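夜、22時すぎ。風呂まだ。先に書く。書かないと寝る。

今日の数字、3,917。目標が4,000なので残りちょっと。朝礼でリーダーが「今週中にいけますね」と言って、みんな、はあ、という感じ。いったらどうなるのかは誰も聞かない。私も聞かなかった。聞けばよかったかも。

右の手首いたい。湿布きれてる。買うこと。

忘れないうちに順番に書いておく。前の日記を読み返したら8月の頭で止まっていた。その間にうちの班の仕事はすっかり変わってしまったのに、一行も残ってない。もったいない。

春までは普通に詰める仕事だった。Iltbyの二階、窓側の台。小箱をケースに入れる、向きをそろえる、ふたを閉める、流す。立ちっぱなしで足にくるけど、手は勝手に動くし、頭は晩ごはんのことを考えていられた。班は8人。昼のお菓子が8等分できるかどうかでもめるような班。

それがTawhiriを入れるという話になって、説明会があって、紙が配られて。紙には「作業者の負担軽減」と書いてあった。負担。まあ負担ではあった。でも負担がなくなったら私たちは何を持つのか、と帰りのバスで思ったのを覚えてる。

で、機械が来て終わりかと思ったら違った。機械はまだ何もできないので、できるように見せてやらないといけない。見せる役がいる。それがうちの班に来た。2人は一階の出荷に移って、残ったのが6人。私は残ったほう。希望を出したわけじゃない。手が小さいから持ち手に合うとか、そんな理由だったと思う。ちゃんとした理由は聞いてない。

今の仕事。両手にハンド(グリッパーと呼べと言われるけど、みんなハンド)を握って、それで箱をつまんで、ケースに入れて、ふたを閉める。自分の指は使わない。一回終わったら中を出して、ふたを開けて、また最初から。これを一日中。完成品がひとつも出ない。これが最初いちばんこたえた。前は夕方になると台車に積み上がったのが見えて、ああやったな、と思えた。今は画面の数字だけ。

しかも速くやるとだめ。ゆっくりすぎてもだめ。迷った手つきがいちばんだめで、つまんでから「あ、こっちか」とやると、その回は捨て。最初の週は捨てばかりだった。二十年近く箱さわってきて、箱の持ち方で注意される。くやしくて家で菜箸で消しゴムをつまんだ。あほかと思う。でもちょっとうまくなった。

あと、両手がふさがってるから鼻がかけない。前髪が落ちてきても直せない。ケーブルが足元をはってるので、またぐのが癖になって、家の廊下でも何もないところをまたいだ。息子に笑われた。

今日の午前。台のくじ引きで奥になった。カーテンの中、暗い。台のところだけ明るいので、一時間やって外に出ると廊下がへんな色に見える。品物はピンクのケースと、緑の999の箱。この組み合わせはきらいじゃない。箱がつるつるで、角度を間違えると滑るけど、平たい面をまっすぐはさめば素直に上がる。ふたのほうがやっかい。指なら親指の腹でぽんと倒せるのに、ハンドだとふちをひっかけて、起こして、手を替えて、押す。押しが足りないと留め具がはまらない。強いとケースごと逃げる。

10時半ごろ、連続で捨てになった。左が早いんだそうだ。右の準備ができてないうちに左が動いてるとモニターの人に言われて、自分ではまったく気づいてなかった。左手が早い。そういえば包丁でもそうだ。左が先に野菜を送って、右があわてて追いつく。四十年それで切ってきた。機械に見せてやるために初めて知る、というのもなあ。

直した。意識すると余計ぎくしゃくする。右、と心の中で言ってから左。右、左。声に出てたらしくて隣の台から「行進してる?」と言われた。

昼。しゃけ弁当、たまごやき焦げ。食堂で一階に移った人と一緒になった。出荷は忙しいけど箱が箱として出ていくからいい、と言っていた。うらやましいような。でもむこうは夏が暑い。こっちは空調がきいてる、機械のために。人のためにはつかなかったエアコンが機械のためについた、というのはもう班の全員が言ったので今さら言わないけど、書いておく。

Celtaの人が午後に見学。取引先なのでみんな背筋がのびる。若い人で、台のわきに立って、いい質問をした。「つまむ前に毎回ちょっと箱を回すのはなぜですか」。回してるつもりはなかった。やってみたら確かに回してる。ケースに入れたとき表が上にくるように、取る前から手が合わせてる。前の仕事の癖。お客さんがあけたとき字が上のほうがいいから、と答えたら、メモしてた。そのあとリーダーが、じゃあその回しは残しましょう、と言った。

これはうれしかった。正直に書くと、すごくうれしかった。手順書のどこにも載ってないことで、私も先輩から言われたんじゃなくて、見てうつったやつだ。その先輩もたぶん誰かを見た。それが今度は機械にうつる。うつるのか。うつったとして、私の手の分はどこにいくのか。

うれしいのと、なんだかなあ、が両方ある。半分ずつじゃなくて、両方いっぱいある。

15時の休憩で、その話を少しした。班でいちばん若い子は、これはこれで新しい仕事だと思ってますと言う。次のFlodarの品目が始まったら、また一から見せないといけないから、当分なくならないですよ、と。計算はあう。いちばん年上の人は、なくなる頃には私は定年、と言ってせんべいを割った。真ん中の私がいちばん困る。黙ってお茶をのんだ。

時給は前と同じ。手当の話は出たきり戻ってこない。これはちゃんと聞くこと。来月の面談で。忘れそうなのでここに書く。手当、手当、手当。それと休憩の回数。一時間やったら十分休む決まりが、数字が近づいてくるとだんだんうやむやになってる。自分からもう一回やりますと言ってしまうのも悪い。言うな、私。

午後の後半は調子よかった。右、左、を言わなくてもできた。捨てなし。
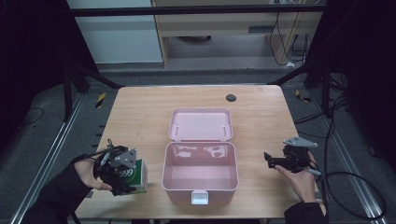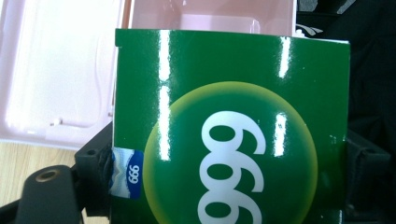
帰りぎわ、リーダーに手首のことを言った。言えたのはえらい。握りの太さを変えられるか聞いてくれるらしい。テープを巻いて太くするだけでもだいぶ違うと思う、と言ったら、じゃあ明日ためしましょう、となった。こういうのは早い。前のラインのときは台の高さを変えてもらうのに半年かかった。現場の声がすぐ通るのは、今の仕事のいいところ。いいところも書いとかないと、あとで読んだときに文句ばっかりの人になる。

ひとつ気になったこと。更衣室で、あの機械は私たちの中の誰に似るのか、という話になった。みんなの分をまぜるから誰にも似ないんじゃない、と言う人と、回数の多い人に似るんじゃない、と言う人。せっかちなところは似てほしくない。ふたの閉め方は、一番年上の人のがいい。あの人のは音がしない。すっといく。あれをいっぱい見せておいてほしい。明日リーダーに言おうかな。余計なことかな。

いや言おう。今日の、箱を回すやつだって、聞かれなかったら誰も知らないままだった。たぶん他にもある。ケースを置く前に台を手のひらでなでる人がいるけど、あれも意味があるはず。粉とか。ハンドになってからはできなくて、その人、休憩のたびに素手でなでてる。書き出したらけっこうありそう。ノート一冊もっていくか。息子の使いかけのがあったはず。

動いてるところはまだ見せてもらってない。試し運転は別の階でやっていて、Tawhiriの担当の人しか入れない。4,000こえたら見せてくれるという噂。噂なので期待しない。でも見たい。自分の回しが出てくるのか見たい。出てこなかったら腹がたつし、出てきたら出てきたで、たぶん変な気持ちになる。

バス一本のがした。おかげで帰りにスーパー寄れた、とりもも安かった。から揚げにして、明日の弁当にもいれる。湿布は忘れた。なんで忘れるのか、そのために行ったのに。

息子が、お母さんロボットの先生なの、と聞くので、先生というか、お手本、と答えた。給料は先生なみ?と言われて、から揚げを一個へらした。

23時になる。洗濯物まだ中に入れてない。風呂わいてるのに入らないと怒られる。明日は早番、6時半のバス。メモ:湿布、テープ(太いの)、ノート、手当のこと。あと隣の台の人に借りた髪どめ返す。風呂いってくる。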